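Plaminex is coming back for 2019, and we'd love you to play along

Breltden, 20 January 2019

Hi from all of us at Worum! I run the play table at our little shop on Imrie, and I finally get to share our news: Plaminex, our pretend tea party day for kids, returns this May with 50 places (last year we had six, so yes, I'm a bit giddy).

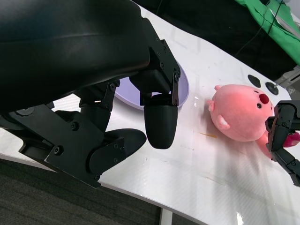
A pink plush guest at the white table, with a pale bowl.

We keep the table plain white on purpose. Kids bring the color, and a soft toy or two for company. I've watched grown-ups sit down for a minute and stay for the whole party, pouring nothing into everything.

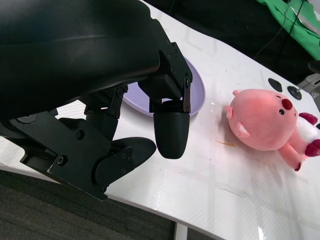
The dishes are my favorite part, and we've been collecting them all winter – we're up to 101 pieces now! Everything gets shared, everything gets dropped, and everything goes back in the bin for the next kid.
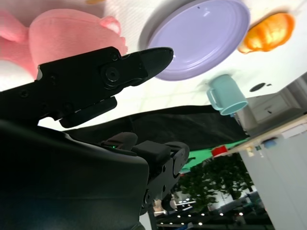
Lavender plate, pale teal cup on its side, and something orange and shiny.

If you have play dishes or clean plush toys your family is done with, bring them by the shop. I'm hoping to reach 700 pieces someday, though my storage closet may have other ideas.

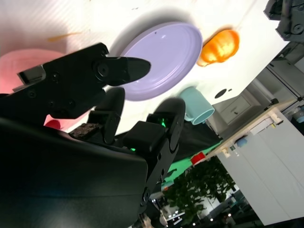
How to join in

Places are free, and you can sign up at the Worum counter in Breltden. Reporters and photographers are welcome too, just let the counter know you're coming.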